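# Schedule of Contents 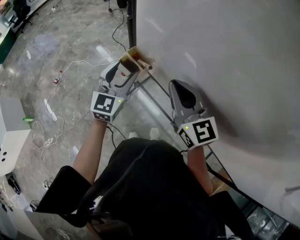 *Item 6: small box, beige, open-topped, with contents. Glass-topped table, upper corner.*

The undersigned was appointed by Mostora to prepare the schedule of contents for the ground floor of Haverford, and begins with the front sitting room, in which the greater part of the difficulty arose.

The instructions were plain. Every article was to be entered once, given a number, and placed in one of two columns. The first column was headed "To remain with the house". The second was headed "To be removed by the family". No third column was provided. The firm has used the same form for many years and has found it sufficient.

Items 1 to 5 were entered without remark. They comprised a rug, a standard lamp, a pair of curtains, a clock that had stopped, and the glass-topped table with its thin metal legs. Mr Kojo Ofori, attending as executor, confirmed that the table was to remain. It had been bought for that room and would not suit another. He asked that the glass be described as sound, and it was so described.

Item 6 stood on the table. It was a small beige box with thin walls and no lid, and there was something reddish-orange inside it. The undersigned proposed to enter it as "box, with contents", in the second column, and to proceed to the hall.

Mr Ofori objected. He stated that the box had stood on that corner of the table for as long as he had been coming to the house, and that his aunt had not permitted it to be moved, even for dusting. She dusted up to it. He considered that an article so firmly attached to its place must be regarded as belonging to the house, in the same manner as a door handle.

The undersigned replied that a door handle is secured by screws.

Mr Ofori accepted this, but wished his view to be recorded.

The second party with an interest was Mr Hnat Yurchenko, who had lodged in the upper rooms and who, under the will, was to receive "whatever he put down and did not pick up again". The firm had taken advice on this wording in January and had been told that it was valid. Mr Yurchenko was called down from the landing, where he was wrapping his own plates, and was shown the box.

He looked at it for some time. He then stated that he had made the box himself, in his first winter in the house, out of card left over from a parcel. He had put it on the table one evening with the intention of taking it upstairs. In the morning he found that Mrs Ofori had put something in it, and he had not liked to take it away after that.

He was asked what she had put in it. He said that it was a piece of sealing wax from her desk. He had understood it as a kind of rent.

Mr Ofori asked who had been paying whom.

Mr Yurchenko said that he had never been certain. The box was his and the wax was hers. Neither of them had mentioned it in all the years that followed, although they had taken tea at that table most afternoons and had discussed nearly everything else, including the drains, the price of coal and the conduct of the Stekitwood bus.

The undersigned pointed out that the form did not allow an article and its contents to be entered in different columns. If the box went to Mr Yurchenko, the wax went with it. If the wax remained with the estate, the box must remain also. The parties were invited to reach agreement and were left alone in the room while the hall was done.

The hall contained 4 coat hooks, an umbrella stand and a mirror, all to remain.

On the undersigned's return, the two gentlemen were seated on either side of the glass table. The box was between them, at its usual corner. Mr Yurchenko had made tea. It was understood that they had been discussing the drains.

Mr Ofori then put forward a proposal. He did not intend to sell the house this year. He would require a tenant for the upper rooms, and would prefer one who already knew which stair was loose. If Mr Yurchenko would consent to unwrap his plates, the question of the second column need not be settled at present.

Mr Yurchenko asked what the rent would be.

Mr Ofori looked at the box, and said that he thought the last payment might be allowed to stand until the summer.

The schedule is therefore returned to Mostora incomplete. Items 1 to 5 are confirmed. Item 6 has been numbered and described, and both columns beside it have been left blank. The undersigned is aware that this is contrary to the firm's practice and is willing to attend the Fatus office to explain it.

A cup of tea was accepted on the premises and is declared.

Mar 11, 2023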